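How do you keep a divided metal bin usable when it holds mixed blocks?

Posted by Anselmo Portela in Storage and Workshop

18 comments · 7 shares

We have a big grey rectangular bin at work with a partition across it, so there is a rear compartment and a front one. It's meant for sorting practice blocks by colour, red and dark green. The floor is bare metal and it has got badly scuffed over the past year or so. I'd like to sort it out before December, when we get a second delivery of blocks from Larbridge and everything will be handled a lot more than it is now.

I have two things to ask. First, is there any point in treating the scratches, or should I put a liner over the floor and forget them? Second, there are small round holes in the floor of the front part. If I fit a liner, should I cut matching holes in it or cover them up? I don't know what they were for. The bin came to us second-hand from a firm called Karport and there was no paperwork with it.

The blocks don't seem to mind the scratches. My worry is grit collecting in them, and the long blocks ending up at all angles against the back wall, where they are awkward to get hold of.

Edited to add: the inside measures 24 inches along the partition, if that helps anyone.

3 replies

Pasolora
11 helpful

I would line it and leave the scratches alone. You can rub down a metal floor as much as you like, but the first week of use will put new marks in it. I did this with a steel drawer set and regretted the effort.

Get ribbed rubber matting, 2 mm thick. Anything much thicker starts to lift at the corners. Clean the floor first with warm water and a drop of washing-up liquid, dry it properly, and leave it overnight with the cover off if it has one. Cut the mat slightly small on all four sides. If you cut it to the exact size it will buckle in the middle as soon as it gets warm — I've wasted two sheets that way.

Don't glue it. A couple of strips of double-sided tape at the partition end are enough, and you can lift the mat out to clean under it.

As for the holes, I would mark them through from underneath and punch the mat to match. They may be for drainage or for bolting the bin down. If you ever want to fix it to a bench you'll be glad you can find them.

mottram_bench
3 helpful

just hoover it

Hollmann
13 helpful

I agree with most of what Pasolora has written, though I'd go for a smooth mat over a ribbed one. Ribs hold dust, and a long block can catch on them if you slide it along instead of lifting it.

On the blocks lying at angles, I don't think a liner will cure that. It comes down to how many you keep in one compartment and whether they have room to lie flat. We found that a mixed lot is fine as long as there is clear floor between the pieces. Once they start resting on each other or on the back wall you spend more time untangling than sorting. Ours looks like this with a handful in, and I wouldn't want many more in the front part.

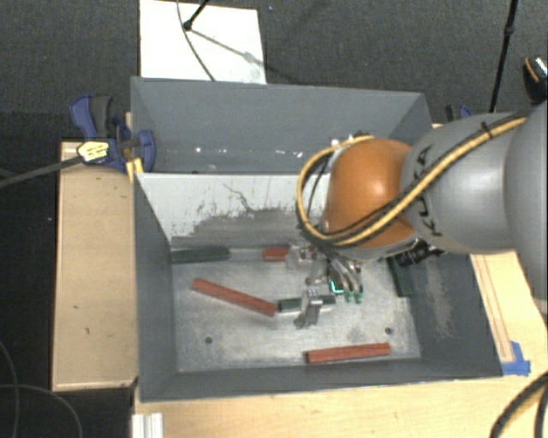
Red and dark green blocks in our two-part bin. The front floor is scratched, with two small round holes.

As you'll gather, we never lined ours. We have 200 blocks altogether and keep the rest in plastic crates on the shelf, one crate for each colour, and top the bin up when needed. I'd do that before spending money on matting. If the grit still bothers you afterwards, a soft brush at the end of the day deals with most of it.

I wouldn't use spray polish or oil on the metal. It gets on the blocks and then on everything else.

2 comments on this reply

Anselmo Portela
Thanks, both. I'll try the crates first and get a price for smooth matting. I had a look underneath at lunchtime and the holes go right through, so I'll leave them open.

Pasolora
Fair point about the ribs. Mine only ever holds spanners.

Share · 7 shares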